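A day at the Granent packing center

3/1/24

I've wanted to get inside the Granent building ever since they started moving the household goods lines over there, and last week Zsolt Hegedűs finally got tired of my emails and put me on the visitor list. Two trains, a bus and a very long walk past a truck park later, I was signing in and looking for a locker for my coat.

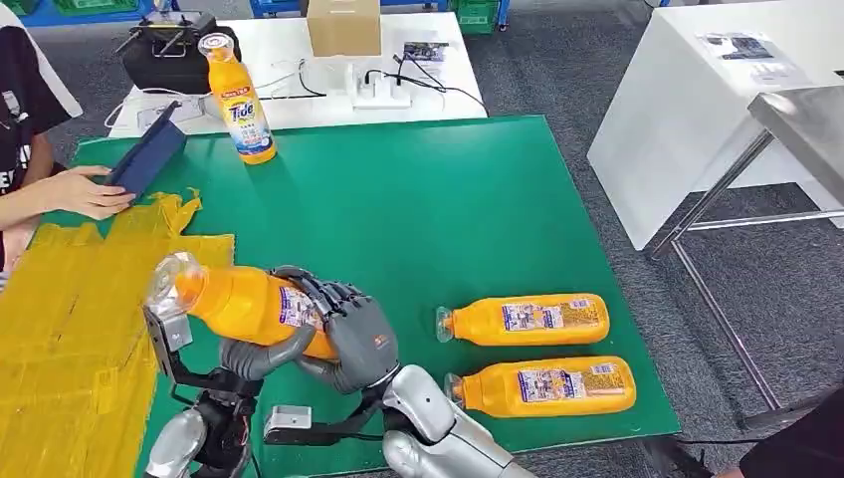 Zsolt runs training on the second floor, and he's the kind of host who starts the tour before you've found a pen. The project is called Shehu. The idea is that a two-armed robot takes over the dullest stretch of the bundling job: picking up bottles, turning them the right way around and getting them ready to be wrapped. On a busy shift one person handles 700 bottles, and if you've ever lifted a full jug of detergent over and over you can guess what that does to a wrist!

I did get to talk to the people whose job it is, which was what I'd come for. Oskari Halonen spent years on bundling before he moved upstairs to work with the robots. He told me he was dead set against the whole thing when it was announced last July, and that he signed up mostly so he could complain from up close. Now he spends his shift watching grips, marking the bad ones and arguing with the software people about what a bad one is. "They think a bottle is a bottle," he said. "Then you give them one with a different cap."

He misses the noise downstairs, and the company (they had a radio down there, and strong opinions about it). He doesn't miss the wrist brace. His pay went up a little, and he had to take a 24-hour course spread over several weeks, with a test at the end that he passed on the second try.

I asked what happens to everybody else, because 260 people work in that building and only a handful have moved upstairs so far. Zsolt's answer was that the temp contracts will shrink first and the permanent staff will be offered retraining. Oskari's answer was a shrug. A woman I sat with at lunch said she'd happily give the machine her Mondays but wants to keep her hours, and she'd like that in writing. I thought that was fair enough.

One thing I hadn't expected was how much of the work is still about hands. The grip notes on the office wall are written by former packers, with things like "don't squeeze the label" and "cap side first" – stuff they'd been telling new hires for years. Tosora, the outfit doing the software, now sends its new people down to bundle for 4 days before they touch any code. I'd love to see that at more places.

The canteen does a good lentil soup, by the way. If you're coming by bus, get off at Proltilmont and use the north gate, as the main one is for trucks only and the guard will send you all the way back around. Visits have to be booked through the training office, and you'll need closed shoes.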